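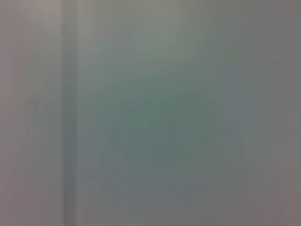
Gris rosé, gris ardoise, vert d'eau.

Temps de lecture : 2 min

Rechercher sur le carnet… OK

Jeudi 22 janvier

Levé à sept heures. J'ai passé la matinée à vider la petite pièce du fond avant de la repeindre. Les livres sont partis dans le couloir, les deux chaises dans la chambre, et le bureau est resté au milieu sous un vieux drap parce qu'il ne passe pas la porte sans être démonté. Je l'avais oublié depuis l'emménagement.

Pour la couleur, j'hésite toujours. Le vert d'eau me plaît depuis décembre, un vert éteint qui tire sur le gris et un peu sur le bleu. À côté, je voudrais un gris presque rose, très pâle. Amr Kabbaj est passé vers dix heures me rendre la perceuse et trouve que le vert sera triste en hiver. Il préférerait du blanc partout. On en a parlé le temps d'un café et chacun est resté sur son idée.

L'après-midi, rebouchage. Sept trous de cheville derrière l'ancienne étagère, plus une fissure qui descend du plafond le long de l'angle. J'ai gratté, dépoussiéré, passé l'enduit. Il faudra poncer demain et sans doute en remettre une couche sur la fissure. Le bas du mur, près du radiateur, est en meilleur état que je ne pensais — un coup d'éponge a suffi.

Appelé le magasin de Bilton pour la peinture. Ils ont le gris en stock, référence 1681. Le vert, référence 2571, doit être préparé à la teinte et sera prêt samedi. Avec la sous-couche et un rouleau neuf, j'arrive à 140 euros. C'est plus que prévu, mais j'ai assez de bâches et je garde les pinceaux de la cuisine.

J'ai retrouvé en déplaçant les cartons la facture du chauffe-eau, que je cherchais depuis des semaines, et une enveloppe de photos de Heltlow qui n'est pas à moi. Je la mets de côté pour ma sœur. Le carton de câbles, lui, attendra encore.

Le soir, soupe et pain. Mal au dos. J'ai tracé au crayon, sur l'angle, la limite entre les deux couleurs, puis je l'ai effacée et refaite deux centimètres plus loin. Demain, acheter du papier à poncer grain fin et du ruban de masquage. Rappeler aussi le plombier avant midi.

Entrées récentes
Le couloir, suite
Retour de Heltlow
Changer un joint de robinet
Courses et pluie
Les cartons de décembre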